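Teaching by hand – pictures from the Brisanville workshop

On this page we collect pictures from our spring sessions, where people show a robot arm a household or office task. One person leads the arm, either by holding it and moving it directly or by using the remote handles, and the computer keeps the movement together with the pictures. We are a small group and we started in April with the simplest things we could think of: pick up, put down, put away. Click on a picture to see it larger.

The wrist view, near the rack
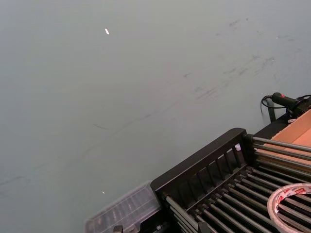 When we began, most of us looked at the arm while we were driving it. Randa Atallah asked us to look only at the wrist view for one whole afternoon, and after this the demonstrations became much calmer. You learn to search with small movements and to stop before you turn. It is tiring for the eyes, so we change the driver after every 20 minutes.

We also agreed that a demonstration must be complete. If the driver hesitates a little, we keep it. If the driver gives up, we mark it and do it again from the beginning. Until now we have recorded 586 demonstrations in the series we call Husano, and 459 of them are kept for training. The others are stored in a separate folder, and we still look into them from time to time, for example when a new person wants to know which mistakes are common.

Tape roll, gripper and dark cloth

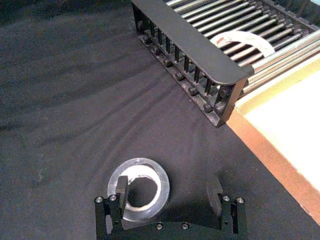

Round things taught us patience. A roll can be held across its full width or by one side of the ring, and every driver has a favourite way. At first we let everybody choose freely, but then the learned movement was something between the two and the fingers closed at the wrong place. Now we write down the grip before the session and all drivers use the same one – at least for one day.

The remote handles come from an older project, Fludalitz, and they are a bit stiff in the wrist. People with smaller hands prefer to guide the arm directly. We have compared both ways in a short report by Hamann, which you can ask for at the workshop desk. The direct way gave smoother paths, the remote way gave better timing when the fingers close.

Our aim for the Husano series is 1,000 kept demonstrations before the summer break. If you would like to try as a driver, you are welcome in the afternoons from two o'clock. No experience is needed, and the first half hour is only for practice and is not recorded.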